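Safe Handling of Mains-Powered Objects in Domestic Manipulation Tasks
Final project report, Group Muvero – submitted 12th August
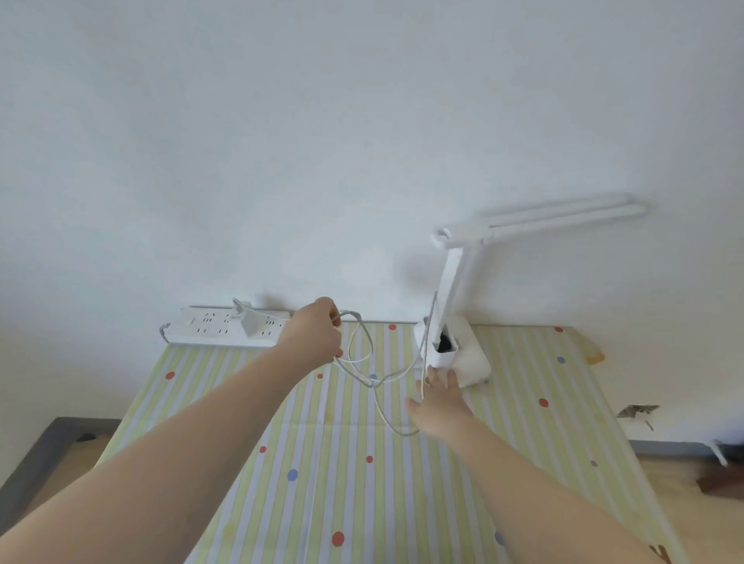
1. Background

The Muvero project set out to write a short code of practice for tabletop tasks in which a robot is expected to handle household electrical items. The rules we inherited from the previous group, Trolia, covered cups, boxes and cloths. They said nothing on cables, plugs or multi-outlet strips, and the first task list we drew up in January had to be withdrawn for that reason.

2. Scope

The code applies to desk lamps, chargers and extension leads used indoors on a table or desk. It covers both human demonstrations and robot runs. Kitchen appliances and anything with a heating element are excluded.

3. Rules adopted

3.1 The wall socket feeding the strip is switched off before a cable is moved. A switch on the lamp does not count as isolation.
3.2 A cable is gripped by its outer sheath or by the plug body. Pulling on the sheath to remove a plug is a failed run, even if the plug comes out.
3.3 Where a cable is attached to a light object, one hand steadies the object by its base while the other moves the cable.
3.4 Grip force on a cable is limited to the value set in the Sastry controller profile. The profile may not be edited during a session.
3.5 Slack is kept on the table. If a loop hangs over the edge by more than 300 mm the run is stopped and reset.
3.6 Tablecloths are allowed, but must be checked for movement under load before the first run.

4. Method

We reviewed 1822 logged runs against the draft rules using the Maller annotation tool. Each run was marked as compliant, non-compliant or unclear. A second reader repeated the marking on a sample of 50 runs, and disagreements were settled by discussion.

5. Results

Of the logged runs, 751 involved a cable. Rule 3.2 was the most often broken, mainly at the end of a task. Rule 3.3 caused the most disagreement between readers – the draft wording said "hold", and a flat hand resting on a base was marked differently by each of us. The final text uses "steadies", which accepts an open hand or a closed grip.

Rule 3.1 could not be checked from the logs. We recommend adding a field for socket state, filled in by the operator at the start of each session.

6. Open points

The limit in 3.5 was chosen for our own table height and should be reviewed for lower desks. Adapters stacked on a strip are not covered, and a rule for them is left to the next group. The draft wording and the marking sheet are in Appendix B.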